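Food Storage and Waste in a Shared Student Kitchen
Project report, Household and Consumer Studies

1. Background

The project was carried out in the shared kitchen of Alow House, a student residence with 33 occupants. Residents had complained for some time that fresh food spoiled before it was eaten and that drinks took up space needed for perishable goods. The residence office agreed to a trial of a new storage plan on the condition that no structural changes were made to the kitchen and that all residents were informed in writing.

The aim was to establish where food was being lost and whether a simple arrangement of zones would be accepted by the people using the kitchen every day.

2. Method

Residents entered each purchase and each discarded item on a sheet kept by the door. At the end of the recording period the sheets held 2482 entries. Entries without a legible item name were left out of the analysis. Weights were not recorded, as the kitchen scales were not considered accurate enough for small quantities.

Items were sorted into 4 groups: fresh fruit and vegetables, dairy and cooked food, dry goods, and drinks. Each group was given a place of its own. The rules for soft fruit and for canned drinks received the most attention, as these had caused most of the disagreement at the first residents' meeting. Soft fruit was to be put out on a plate and eaten the same day where possible. Cans were to be stored lying down in the refrigerator, so that the height above them remained free.

Strawberries served on a plate, and cans on their sides in the refrigerator.
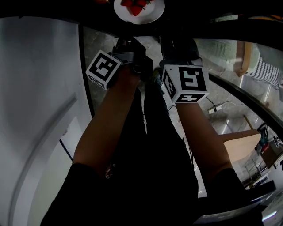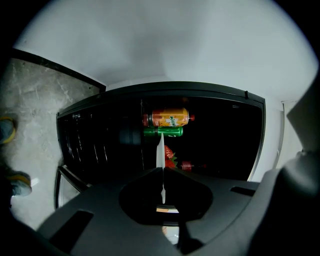
Dry goods were moved to a wall unit, referred to in the plan as Skatari, which had previously held cleaning products. A pegboard named Skadis on the plan was used for scissors, bag clips and the marker pens needed for dating opened packets. The cleaning products went to the cupboard under the sink.

3. Results

Soft fruit accounted for the largest share of discarded items before the trial and fell to third place during it. Salad leaves took first place and stayed there. Cooked leftovers showed no clear change, and the comments suggest that residents were unwilling to throw away a container belonging to another person even when the date on it had passed.

The rule on cans was followed more closely than expected. Complaints about lack of space in the refrigerator continued, but they now concerned large saucepans. The dating of opened packets was uneven: flour and rice were usually marked, breakfast cereals hardly ever.

4. Difficulties

The recording sheet was too long. It was shortened during the trial, and for this reason the two halves of the record cannot be compared in every detail. The Grabner Fund, which supported the project, had asked for cost figures. Only a minority of residents entered prices, and no reliable total can be given.

5. Recommendations

The zones should be kept. A weekly clearing of undated containers should be announced on the kitchen door, with a day's notice. A separate place for large saucepans should be found before the residence fills again after the December break. The shortened sheet is attached as Appendix B.

Submitted Thursday, October 13, 2022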